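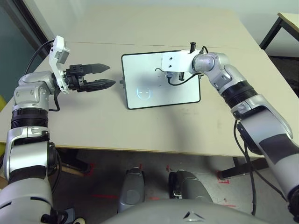 The two-arm build at the Jeltano shared workshop started in September as a plan to automate one dull job: tapping through screens on a display, over and over, while a log file recorded what came back. It has since taken over a table, a stretch of floor and most of the spare connectors in the building.

The control software, called Terkano, is the part the members wrote themselves. It runs on a secondhand desktop computer and sends joint positions to both arms over separate lines. An early version put both on one shared line, and the arms fell out of step whenever the camera traffic picked up. Splitting them cost a second adapter and an evening of rewriting. The lag went away.

**Uneven hands**

Most two-arm builds put the same tool on each wrist. This one does not. The left arm carries a black parallel gripper with two fingers, and a small wrist camera sits above it on a white bracket. The right arm ends in a flat white bracket with small screw holes, ready to take whatever the job calls for.

The bracket went through several versions. The first used a hole pattern copied from a drawing that had been scaled wrong, and nothing lined up. The second fit the wrist but flexed under side load, so a probe bolted to it would land in a different place depending on the direction of travel. The current version is thicker at the root and has 14 holes on the drawing, which covers the tools the group owns and leaves a few positions free.

Print time for the bracket is 27 hours on the workshop's slower machine. Members have asked whether milling it would be quicker. It would, but the mill is booked most evenings and the printer is not.

**Cables**

Cable routing has used up more hours than any other part of the project. A cable that hangs clear when the arm is parked can pull tight at full reach, and a cable with enough slack for full reach will drape over the work when the arm comes back in. The left wrist camera's cable loops back over the upper part of the arm, a route that has held up so far. The right side is less settled. Its dark cables hang down past the table edge, and the thin one under the bracket still falls across the tablet screen in some poses.

The group tried clips, then a spiral sleeve, then a retracting reel taken from a badge holder. The reel worked on the bench and failed on the arm, where its spring pulled hard enough to shift the tool at low speed. A light guide arm is next on the list.

**Finding the screen**

The display in use is a tablet-style unit running Ko, a small program that draws a simple face icon and reports touch coordinates. The face is there for a practical purpose – its eyes are two short lines when closed, easy for a camera to find, and the icon gives Terkano a fixed mark to measure from.

Calibration starts with the left arm. Terkano moves the wrist camera through a set of poses, finds the icon in each one, and solves for the position and tilt of the screen. The full routine uses 576 images. A shorter one with 25 runs during the day, when someone has bumped the table and wants to get back to work. The short routine is good enough for large buttons. For small ones the group runs the long routine and goes to make coffee.

Tilt is the main source of error. The screen is propped upright and leans back slightly, so a touch that arrives level meets the glass at an angle and slides. Terkano now corrects the approach so that the tool comes in square to the surface, then slows for the last stretch. Before that change, up to 14 touches in a long run would register as short swipes, and Ko would log them as such without complaint.

**What is left**

Force sensing is the largest gap. The arms stop on motor current, a rough measure that reads differently depending on pose. A proper sensor between wrist and bracket would fix this, and would also mean a new bracket and another long print. A supplier called Jamoleo sells one in the right diameter, but with a connector on the side where the cable already causes trouble.

Floor position also matters more than expected. Red tape on the gray floor now shows where things go, and the short calibration is usually enough if the table returns to its place. Without the tape, the long one was needed nearly every time.

The drawings and the current Terkano release are kept on the workshop's shared drive, in the folder marked with the bracket version number. The older bracket files are still there too, including the one with the wrong scale, so check the number before printing.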